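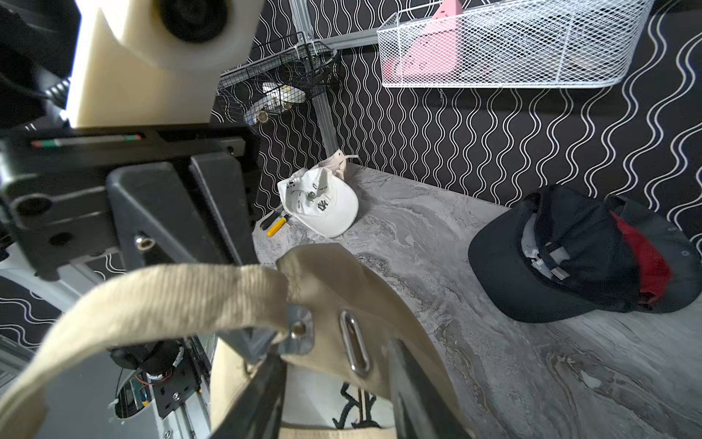 ## Clemham two-finger gripper, wrist camera version

The Clemham is an electric gripper for light handling work on soft goods: bags, caps, folded cloth. It is supplied with a bracket for a small wrist camera.

We compared it with the older Larnden at our Pilludano workshop. The task was packing baseball caps into a canvas tote on a marbled tabletop, one gripper on the bag and a finger reaching into the opening. The dark finger mounts are angled, so the bag's rim stays in view of the camera.

- Weight: 600 g without cable
- Stroke: 696 steps, open to closed
- Finger sets supplied: 2
- Mounting screws: 4

Margaux Chauvin ran the trials and preferred the Clemham for fabric - the Larnden tended to bunch the material. For small hard items such as screwdrivers she found little between them.

The Picard controller is sold separately. For wiring questions, ask for Radymyr Kuzmenko.

Page updated November 4, 2019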